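Skenivby Boards > Work & Trade > Shop floor

Thread: They're bringing the arms in on our packing line, what changed for you lot?

benchmouse
Started 2022-11-15

Evening all. I'm on hand packing at a smallish place, gift sets mostly, and we had the talk in the canteen today. Two arms from Jirness going in at the far end of line two in March. No redundancies, they said, and then they said it four more times, so of course everybody walked out convinced there'd be redundancies.

Target at the minute is 712 sets a shift across the line and they want 750 with the arms. Has anyone here been through it? Not after the sales pitch, I've had that. I want to know what your day was like before and after.

tapegun_terry

Been through it at a bottling place. My day before: stood at a belt. My day after: stood at a belt with a fence round it, waiting for a light to go orange so I could pick up what the thing had dropped. Same money. More boring, if you can believe that.

Get it in writing about the redundancies. Canteen talk is worth nothing.

Kinsella_nights

Bit harsh Terry. We've had ours two years and my shoulders are a different pair of shoulders. I used to come home and not be able to lift the kettle! The arms do the heavy cartons, we do the fiddly stuff, and I honestly wouldn't go back.

What I would say is ask who gets trained. At ours three people got sent on the course and they were all the manager's favourites, and it's those three who are on the better rate now. The rest of us are still "operatives".

tapegun_terry

So you got the shoulders and they got the pay rise. Lovely.

Kinsella_nights

I did say that was the bad bit, if you read to the end :)

benchmouse

Ha, play nicely. The training thing is useful, thank you. Our rep is Aileen Dimaculangan and she's good, I'll get her to ask before they've picked their names.

greyfleet

Is yours fiddly stuff or boxes? Makes all the difference. Boxes, they'll have it sorted in a week. Anything soft or round or a funny shape and you'll be needed for years yet, whatever the brochure says.

benchmouse

Fiddly. Trays with little bits in, and none of it sits still.

pemeve_dot

Can I jump in from a slightly odd angle? I'm at Pemevside, and I was on the packing benches for years before they moved six of us over to what they call the teaching bench. It's us doing handling work with a pair of grippers you hold yourself, one in each hand, and what we do goes towards training the machines. So I'm still handling things all day, only I do it with claws on.

First fortnight I hated it. You lose all the feel in your fingers, and things I could do half asleep I was suddenly hopeless at, like a toddler in oven gloves! I dropped more in those two weeks than in all my time on the line — and I had a good moan about it to Ye-seo Maeng, who runs our bench, and she gave me a pair and told me to go slower than I thought I needed to. She was right, annoyingly.

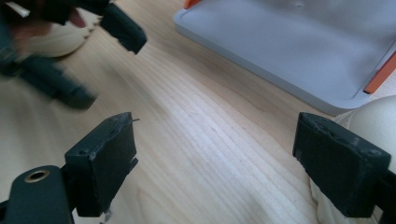

Anyway, the thing that's changed most for me is being asked. On the line I could tell them a tray was a daft shape until I was blue in the face. Now somebody comes and writes it down, because if I struggle with it the machine will too. They changed a tray on my say-so in the summer. I've never been so smug.

Wrists get tired in a new way, mind. Not shoulders, wrists. We pushed for a swap every hour and got it, so do ask for that if they offer you anything similar. My best day is 332 goes and I was fit for nothing after.

tapegun_terry

No offence Dot, but you're teaching it to do your job. How's that a good thing?

pemeve_dot

None taken, my sister says the same every Sunday. I do think about it. But the bench was going to happen with me or with agency staff, and I'd sooner have the rate. It went up, for all six of us, and we all got asked, no favourites.

I'm not saying it'll be fine forever. I've got nine years to my pension and I'm not daft.

greyfleet

Nine years is a long time in this game.

Kinsella_nights

It's a long time in any game! Sounds a better deal than ours, though. I didn't know being moved over was even a thing you could ask about.

tapegun_terry

I'll give you the hourly swap. We never got that and we should have.

benchmouse

This is all gold, I've been scribbling. So far for Aileen I've got: written promise on jobs, who gets trained and how they're picked, what rate, hourly swaps, and who we tell when a tray's a daft shape. There are over 159 of us on site and I bet most haven't thought past the first one.

Dot, would you mind if I messaged you about how they worded the rate bit?

pemeve_dot

Course not, love. I'm on lates this week so it'll be after ten.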